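Oria 双臂备餐套件:小吃台、茶歇台都能用

大家好,我是 Temitope Abubakar,在 Clakach 负责这套东西的选型和售后,页面上的字也基本是我自己敲的,有说得啰嗦的地方请多包涵哈!

先讲它是干嘛的。Oria 是一套桌面双臂套件,两条白色机械臂,各配一只黑色两指夹爪,腕部带小相机。我们主要卖给做茶歇、自助小吃台和便利零售的客户,活儿也很日常:从篮子里拿东西、摆到托盘上、把货架上的零食饮料理一理。听着简单吧?可是真做过的朋友都懂,最磨人的就是软包装。瓶子、盒子形状固定,好说;三明治这种一捏就变形的,夹轻了滑,夹重了面包就扁了(我自己吃掉的扁三明治已经数不清了……)。

所以这一版我们把力气都花在夹爪上。手指换成了窄长条的,夹持力分 86 级可调,软包装有单独的预设,选一下就行,不用自己一点点试。保鲜膜包的东西,我习惯让它夹靠下收口的那一截,上面的夹心就不太受力。 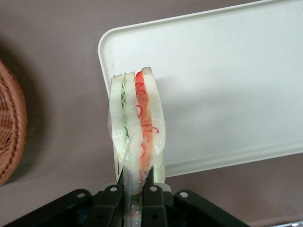
腕部相机视角:夹爪夹住保鲜膜包装的三明治,后面是白色托盘

有客户问,能不能只买一条臂?可以的,单臂版叫 Oria Akpan,控制盒一样,以后想加第二条也不用换。不过要是桌上东西多、摊得又开,我还是劝你上双臂。一条臂管左边,一条臂管右边,中间放托盘,谁离得近谁去拿,比一条臂来回跑舒服多了。

桌面怎么摆也常有人问。我的建议是托盘放正中间,编织篮放在两侧夹爪够得着的地方,瓶装饮料用阶梯架靠后放,小盒和巧克力棒放前面的阶梯展示架。
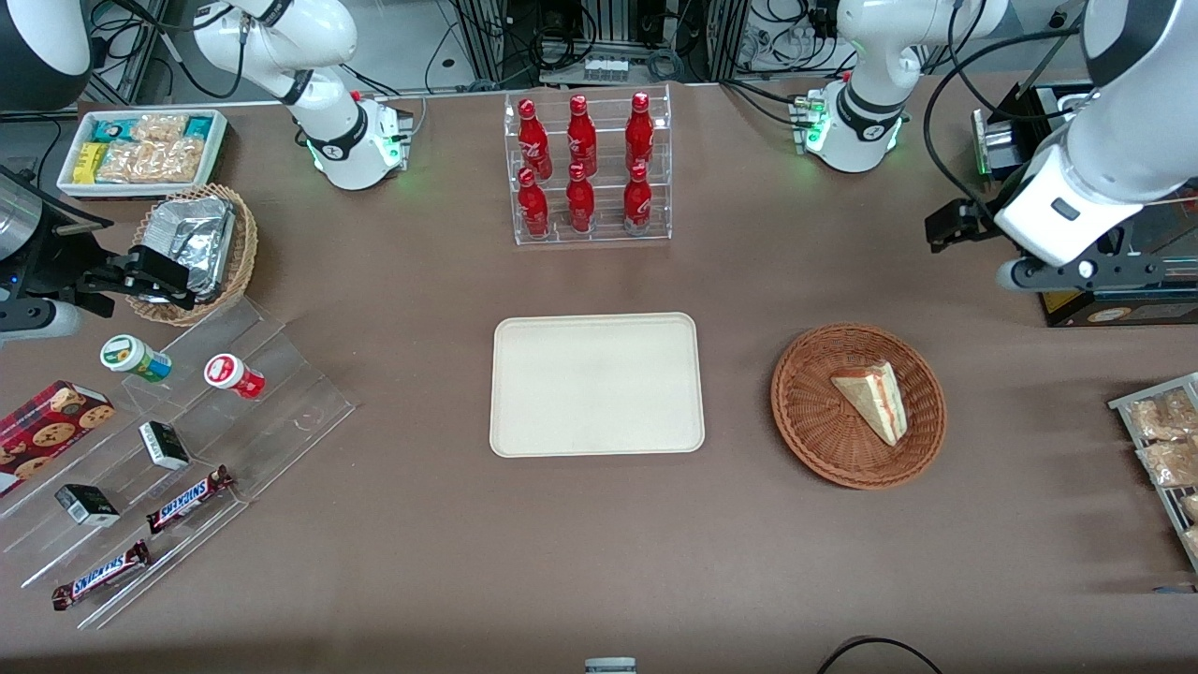
展示架和瓶架不含在标准套装里,你用自己的也行,在软件里把台阶高度填进去就好。透明亚克力的架子反光比较厉害,头一回用记得多标定一遍,标定程序跑完大概 100 秒,喝口水的工夫。

标准套装里有:机械臂 2 条、两指夹爪 2 只、腕部相机 2 个、控制盒、线缆一包,还有 Destirell 排程软件的授权。软件界面是中文的,拖拖拽拽就能排动作,我同事完全没写过代码,一下午也把茶歇流程排出来了!

再说两个我不太满意的地方,免得你买回去怪我。一个是线缆偏多,后面得留出走线的位置,桌子别贴墙。另一个是很薄很滑的袋子,平躺着的时候不太好夹,最好立着放进架子里。指尖胶垫是耗材,备件编号 548,下单时顺手带一包比较省心。

六月起新订单随箱附送软包装预设的调试手册。想看实机的朋友直接在页面下方留言,写清楚你们要拿的是哪些东西、桌子多大,我会挨个回复的~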